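Vestergaard Table Roll review: four months of eating, gluing and doodling on brown paper

Posted 19th July

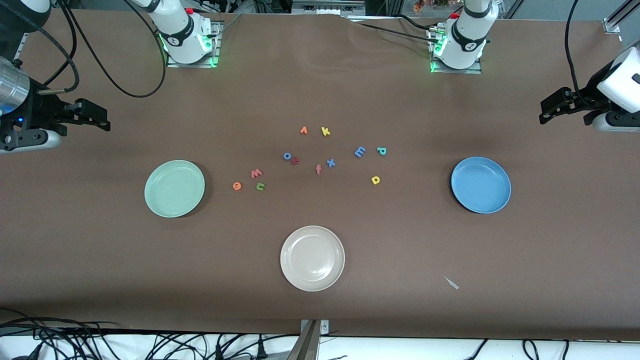
Is a paper roll dispenser worth having at home, or is it really a restaurant thing?
Worth having, if you have kids or if your dining table doubles as your work table. We've used ours nearly every day and I'd buy it again tomorrow.

Okay, the longer version. The Vestergaard Table Roll is a steel bracket that clamps to the short end of a table, holds a big roll of kraft paper underneath the edge, and feeds it up through a slot and across the top. At the slot there's a sliding cutter. You pull the paper to the far end, run the cutter across, clip the corners down and your table has a fresh surface. When it gets gross you peel it off, fold the mess inward and throw the whole thing out (or compost it, more on that below).

I first saw one at a seafood place in Poltcombe, where they bring you a bucket of crab and a cup of crayons and leave you to it. My kids were still drawing when the check came. I went home and started looking for the thing that held the paper, and it took a while to find one made for a normal table instead of a bar counter.

Setting it up

The box weighs 13 pounds without the paper, and most of that is the crossbar. There are 2 clamps, both padded, and they open wide enough for our table, which has a thick farmhouse-style edge that has defeated every clamp-on lamp and high chair we've ever tried. No drilling at all! I had it on the table in the time it took to boil pasta.

The directions are the weak spot. They're drawings only, and the drawing of which way the paper feeds is wrong, or at least so small that I read it wrong twice. For anyone standing in their dining room with the same problem: the paper should come off the back of the roll and go up behind the guide bar. If it comes off the front it will curl toward the ceiling all through dinner.

One more setup note. Tighten the clamps by hand, eat a couple of meals, then tighten them again. The pads squash a little and the bar can start to creep toward one side, and then your paper comes out crooked and you'll blame the cutter.

The cutter

I love the cutter. I know that's a strange thing to love, but I've spent years fighting with the teeth on foil boxes, and this little sled just glides. It's enclosed, too, so there's no blade sticking out where small fingers go. My six-year-old has become the official paper cutter in our house and takes it very seriously.

The maker says the blade is good for 3000 cuts. We're nowhere near that, so I can't tell you if it's true, but after four months it's as clean as it was on day one. Replacement blades are sold separately and pop in from the side.

The only time it has snagged was when we tried to cut without pulling the paper snug first. Slack paper bunches up in front of the sled and tears. Pull, hold, cut.

The paper itself

The starter roll that comes with it is fine. It's a bit thin, and a marker will bleed through if somebody leans on one spot coloring in a dinosaur. I learned that on bare oak. It came off with some rubbing, but I switched to heavier paper after that.

I've been buying the Listance heavy kraft rolls from Kondetitz, the restaurant supply store out past the fairgrounds, and they're the better paper by a long way. They cost more per roll but you can lay one sheet and keep it down for several days of homework, snacks and school projects. Spaghetti sauce sits on top long enough to wipe up. Water is another story. A tipped glass will soak through any uncoated paper, so get a towel on it fast and lift the sheet so the table can dry underneath.

It does wrinkle. If you want a crisp, flat, magazine kind of table, you'll be annoyed. Even with the corner clips on, ours gets soft folds after a day of elbows. I stopped caring by the end of the first week, and for guests I just put down a new sheet.

What we use it for

Dinner, obviously. Tacos on paper are a joy. You can set all the toppings straight down the middle and write what they are next to the bowls, and anything that falls out stays where it fell until you roll it all up.

Birthday parties are where it really earned its spot. We did one in February with a cake-decorating table, and if you've ever scraped dried icing out of the groove where the table leaves meet, you know what that meant to me. I wrote every kid's name at their place in fat marker, and cleanup was one big crinkly armful. Done!

It's also great for sewing patterns. I didn't expect that one. I trace straight onto the paper while it's still attached, then cut the length I need. The table is finally the right height for it and my back is happier than it ever was on the floor. I've repotted herbs on it, painted a birdhouse, and sorted out the junk drawer with a marker circle for each pile.

And there's the drawing, which is still the best part. We play hangman between dinner and dessert. We've had a running map of a made-up island that got bigger all week and then had to be rescued with scissors when I changed the sheet. Grown-ups do it too. Leave a pen on the table and watch what happens.

Things I'd change

The roll underneath bumps your knees if you sit at that end. We moved the chairs and now keep that end free, but in a small dining room that's a real loss of a seat. Measure before you order.

It comes in black or a cream color, and the cream shows every smudge. Get the black.

The corner clips are flimsy. One of ours cracked early on, and I replaced the whole lot with cheap picnic tablecloth clamps that grip a lot harder. At this price the clips should be better.

And I did worry about waste. Plain kraft paper with food on it goes in our compost, torn up, and the worms seem thrilled. Anything with glitter glue goes in the trash. We probably use more paper than we should, though I also run the washing machine less now that the tablecloths stay in the closet. If you'd only be covering the table for one holiday meal a year, skip the bracket and buy a single roll.

Who should get one

Families with kids old enough to hold a crayon. Crafters without a craft room. People who cook big messy shared meals and like to feed a crowd. It won't work on a glass table (the clamps slip, I tested it at my sister's) or on a round one, where you'd be trimming corners forever.

I'd give it 4 and a half stars, with the half knocked off for the clips and that feed drawing. If you order one, add a heavier roll to your cart at the same time and save the thin paper for wrapping packages.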